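Lellano Sandwich Week Returns With 16 Kitchens and a Phone Ballot

LELLANO, August 15, 2018 — Dredita, the publisher of the Lellano dining guide, today announced the lineup and rules for its second Sandwich Week. For 10 days, 16 local kitchens will each serve one hot sandwich made for the event, and diners will choose the winner.

Every entry has to be sold at the counter at the regular lunch price, with no reservations and no tickets. Kitchens may use any bread and any filling, but the sandwich must be served hot and must stay the same from the first day to the last. Last year two places changed their recipe midweek, and the rule was added at a meeting in June.

Voting takes place by phone. Each sandwich comes with a paper slip carrying a short code. Diners enter the code on the Dredita ballot page and give scores for bread, filling and value. One code is good for one vote, and slips from different kitchens can be entered on the same phone.
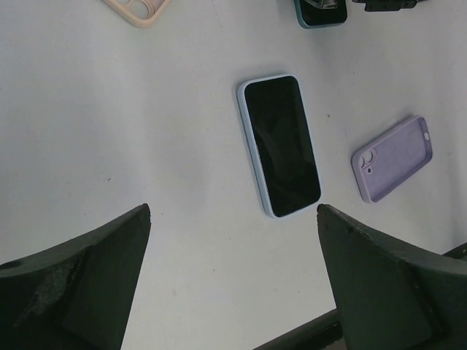 Pramila Yadav wrote to the guide after last year's event that the paper ballots ran out by one o'clock at her favorite counter, and that she would have given the meatball roll a perfect score if there had been anything to write it on. She also asked for a vegetarian category. There will be one this year, with its own prize.

Diners can change a score until midnight on the day the code is entered. After that the vote is final. Scores will not be shown to the public while the event is running, and the kitchens will not see them either. A kitchen needs at least 80 votes to qualify for the main prize. The vegetarian prize has no minimum.

"We lost a lot of votes last year to gravy," said Lợi Triệu, editor of the guide. "Some of those cards we could not read at all." 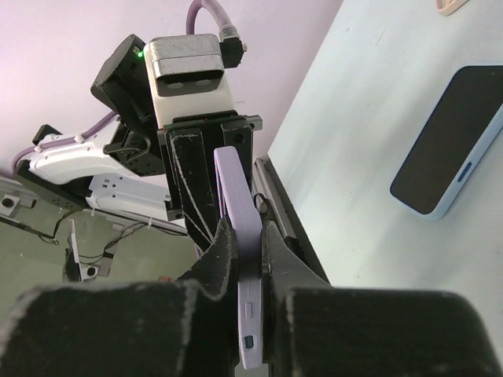 Each code can be entered once, from any phone.

Returning entries include the Wijesinghe lunch counter, which placed second last year with a curried beef roll and will serve a new lamb version — the beef stays on the regular menu. Grirkar Bakery is supplying the bread for three of the kitchens and is entering a mushroom melt of its own.

The full list, with addresses and serving hours, is in the printed guide. Saqib Jatoi is handling questions from kitchens, including those about allergen cards.

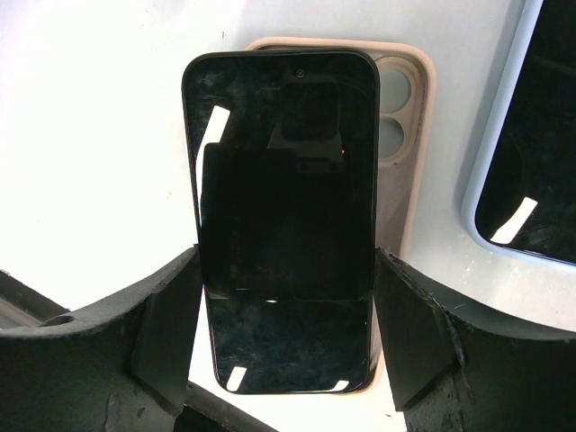 Scores may be changed until midnight on the day of voting.

The winning kitchen receives a framed certificate and $315. Results will be posted on the Dredita site after the last day of voting.

Press contact: Kinga Szénási, Dredita, Lellano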